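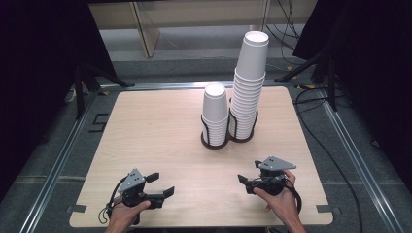 A reader going by Takow wrote in to say that paper cups ought to live in the cupboard until they're wanted, because a stack left out only gets knocked over. I do see the point! But I run the drinks table at Pleltbridge and I like mine out and ready, so that's where most of these answers start from.

Print this page | E-mail this page

Why use a wire holder at all?
Mostly because I'm clumsy. A tall stack standing loose goes over the minute somebody reaches past it for the sugar, and then you're chasing cups all over the carpet. A double ring holder keeps two stacks side by side and takes up hardly any room.

Should both stacks be the same height?
Mine never are. People take from whichever one is nearer, so one goes down and the other just stands there looking smug. I used to even them up every morning (I know, I know) and I've given that up. Top up the short one when it gets low and leave it at that.

How many cups do you get through?
We had 366 in September, when the Sovcombe lot came over for their open afternoon. A quiet month is nearer the 300 I order as standard. I keep 16 back in a clean bag for when I've forgotten to order, and yes, that happens.

Rims up or rims down?
Ask two people and you'll start a row! Down is meant to keep dust out. I find up is quicker to grab, only then you must pick them up by the sides and keep your fingers out of the top one.

What do you clean the table with?
A damp cloth and a drop of washing-up liquid, then a dry tea towel straight after. Don't let puddles sit on wood. My sister-in-law brought me a lovely cork mat back from Bragança and the coffee pot goes on that now.
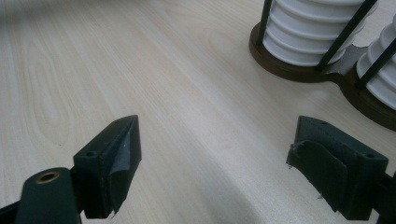 Pale wood, with the grain showing.

Can I borrow the holder?
Yes, if it's back by 4pm, just ask me first.

Contact us | Copyright Pleltbridge Drinks Table | Back to top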